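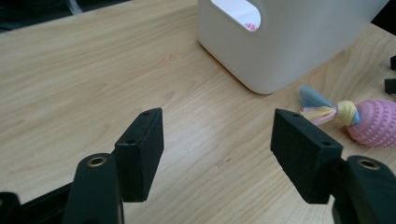 The kettle was already on when I got to the house in Posbridge, and so was the radio, and I was told to shove the cat off the chair and sit down. I'd come to talk about pet toys. More exactly, I'd come to talk to a woman who fosters dogs for a small rescue called Nakpan and has had 26 of them through her front room, plus the two who never left.

She'd rather I didn't print her name, as she gets enough people leaving carrier bags of old tennis balls on the step.

"It all lives in bins now," she said. "It used to live under the sofa. I'd be on my knees with a broom handle every evening, and the dog would be standing behind me thinking this was a marvellous game!"

The bins were her sister's idea. White plastic, the sort with a hole in the front to get your hand through, bought in a closing-down sale at Ivstead (she got six and gave most of them away, which she regrets). White shows the muck, she says, and then you wash it.

We got on to rope toys, and she has opinions. She likes a rubber ball with nubs on it and a knotted fabric rope attached, because a dog who won't fetch will often tug, and a dog who won't tug can be left to chew. "But you look at the rope every single time. If there are threads coming away, it goes. I don't care how pretty it was."

Does she wash them? She does - a bucket of warm water for the rubber, and the machine for the rope if it'll come off. Everything gets dried flat on a towel. The vet in Dronitz once showed her what had come out of a spaniel and she's been strict ever since.

The sorting gets done at the table, a bin at a time, usually with a cup of tea going cold beside her. Anything split goes in the rubbish, anything sound goes back, and she puts a few bits away so they feel new again next month. 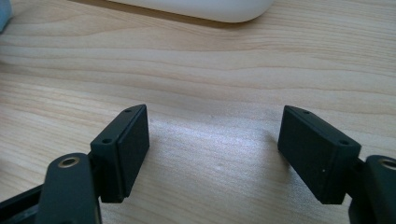 How many toys should a dog have out at once?

"Three or four, and put the rest away," she said. "They get bored of a heap. Swap them over on a Sunday and you'd think it was December and they'd all had stockings."

I asked what she'd tell somebody taking on their first foster. She thought about it while the cat got back on my lap. "Buy less. Wait and see what the dog likes. I had a greyhound who only ever wanted a slipper."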